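# How to sort a box of soft toys and small things

My daughter has one cardboard box where everything soft ends up. Plush toys, doll clothes, pieces of fabric from my sewing, a ball or two. For a long time I only pushed the things down and closed the flaps. Then one evening we needed a certain toy before bed and I had to dig for it until my arm hurt. After that I made a simple method, and my neighbor Angelica Manalastas asked me to write it down, so I put it on this page.

You don't need to buy anything. You need a table, one box to sort from, one box to sort into, a soft brush, and a dry cloth. One box takes me around 11 minutes when I don't stop to look at every toy.

## 1. Prepare the table

Clear enough space for the two boxes and for a few small piles. I like a table more than the floor – my back is not young, and on the floor the children come and take things from the piles.

Put down an old sheet if your table scratches easily.

## 2. Open the box completely

Fold all the flaps to the outside and press them down along the crease. If you leave them half up, they catch your sleeve each time, and small things fall behind them. Look in before you touch anything. Long or stiff things, for example rods and sticks, should come out first so you don't bend them or poke yourself.

In our box the yellow and white plush toy was lying near the top, with a shiny ball next to it and the fabric things heaped up with them. 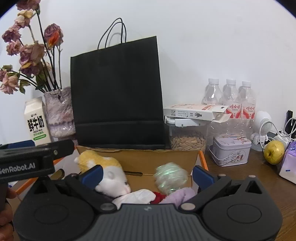
## 3. Take out the shapes before the fabrics

I call "shapes" the things that keep their form: balls, stuffed toys, anything with a rim. Lift them one by one. Hold a plush toy by the body and not by an ear or by the fur, because old seams open very quickly.

Shiny or crinkled balls deserve their own place. The surface of this kind of ball can get marks if something heavy sits on it, so I put ours to one side and it goes back the last.

Now the fabrics. Shake each piece once over the sheet. Small parts like to hide in the folds – I have found buttons, a doll shoe and one time a house key.

## 4. Make your piles

I use these piles:

- plush toys
- flat fabric, like doll blankets and scarves
- clothes for dolls and bears
- hard or shiny things
- things that belong to another room

The last pile is always bigger than I expect. Don't carry it away yet, or you will start to tidy the other room and forget the box. I speak from experience.

If you have many pale colors, keep white and lavender away from anything red until you know the red one doesn't lose color in the wash. Press a wet white cloth on the red fabric for a minute. If the cloth stays white, you can be calm.

## 5. Brush and wipe

Brush the plush in the direction of the fur. For yellow or other light fur I use a baby brush. A soft stuffed toy with a smell can stay overnight in a closed bag with 2 spoons of baking soda, and you brush it out the next day, outside if possible.

Wipe the inside of the box with a dry cloth only. Cardboard with water becomes wavy and then it is never strong again.

## 6. Choose how the things go back

A shallow box is better than a deep one for this job. When you can see the bottom between the things, your child can also see it, and she doesn't empty everything to find one bear. Hand holes in the side are useful too. Leave them free on the inside, otherwise your fingers have no place when you lift.

Lavender and other soft fabric pieces I lay near one side. Light things with an edge or a ridge go in front, where they are easy to pick up.

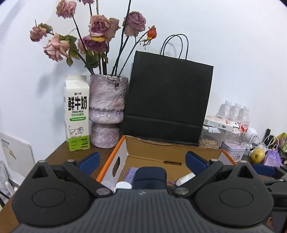
Don't fill the box to the top. I stop when there is still a space as wide as my hand, and that space is for the toy which is always missing on sorting day and comes home later from the car or from grandmother.

If two things press each other, turn one on its side. White fabric I roll, I don't fold it, and it shows fewer lines when it comes out.

## 7. Keep it like this

Every week I spend a few minutes on the box, before the bath. My daughter puts in and I only say "soft" or "shiny". At first she mixed them on purpose, of course.

For bigger families, my friend Hongmei Su has a small change to the method. She gives each child one box with a colored edge made from tape, and the child sorts only the own box. She has 5 boxes in one closet and she says the arguments became less.

When the box is getting weak in the corners, put tape on the outside before it tears. I do ours again in March, when the winter doll clothes go up on the shelf.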